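The recipe card said 450 grams of hulled barley, soaked overnight. Catinca Ilie weighed it twice. The first reading was 506 grams because she had left the lid on the scale. She wrote both numbers in the log and crossed one out.

Riet Maes ran the test kitchen at Ullbridge and read the log every May before the fitness menu was set.
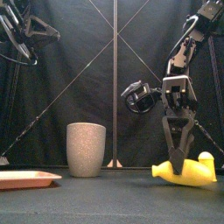
"You changed the salt," Riet said.

"By a gram. Per 100 of grain."

"Radu will notice."

Radu Pascu noticed everything. He ate the same porridge at 4 in the morning before rowing, and he had once sent back a bowl over the cut of the walnuts.

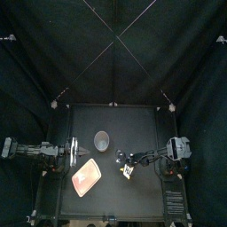
Catinca drained the barley and set the timer. The batch needed about 40 minutes at a low simmer, lid off. She drew a table in the log for stirring times and left the texture column blank. Through that column she put a large X, two thin lines crossing high up, like the cables over the black cloth at the back of the table. It meant the value would come from the taster.

Radu came in at the end of the simmer, took a spoon, and chewed for a while.

"Golard barley?"

"Løken. Golard was out."

"Firmer," he said. He wrote the word in the column, over the X, and asked for a second bowl with less cinnamon.

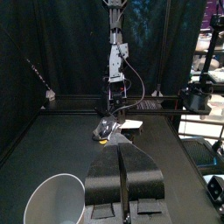
The gripper at the table, with a white paper cup to its lower left.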